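Wullov Community Sewing Room
Progress report for October

Hi Quang,

You asked me to keep these short and I'm going to try, but it's been a busy stretch and I have a lot to tell you! First the big one: the beginner mending course is running. We started it in the back half of the Brendard building with borrowed tables and a kettle that trips the breaker if the iron is on.
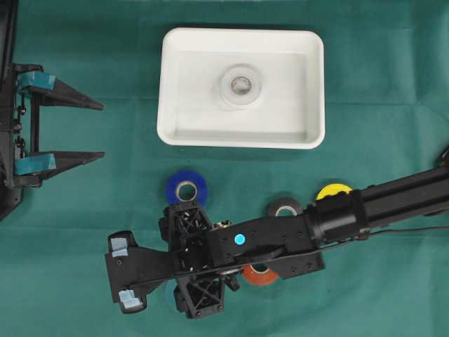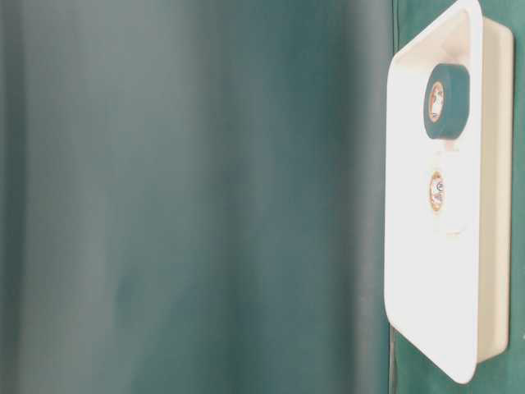
So, the course. We planned on one evening group and ended up with 2, because the first list filled before I'd even put the posters up at the library. People come in with school pants that need hemming, coats with dead zippers, and one wedding dress (I sent that to Ngọc Khổng, who has far steadier hands than mine). Ngọc has taken over the whole zipper unit, and I'm thrilled, since zippers are where I lose people every time.

Money. Your grant for the quarter was $2,551 and we've spent most of it on the two secondhand machines, needles, and getting the old serger serviced. The service cost more than I'd put in the budget. The timing belt was shot and the man from Lý Repairs had to order one in. I moved $600 over from the advertising line to cover it, which I hope is okay with you. We clearly don't need the ads right now!

What hasn't gone well: the Saturday-style open drop-in I promised you. I tried it at 10 in the morning and hardly anyone stayed past the coffee. I'd like to try it after work hours, maybe 6 p.m., and see if the parents from the course bring friends. I also still owe you the sign-in sheets. They exist, they're just in three different tote bags.

Next up is the pattern swap, then a darning night if I can find enough wool. Could you let me know whether leftover money can roll into the next quarter? The landlord wants an answer on the room and I'd rather not say yes until I hear from you.

Talk soon, and come by for a cup of tea (iron off, I promise).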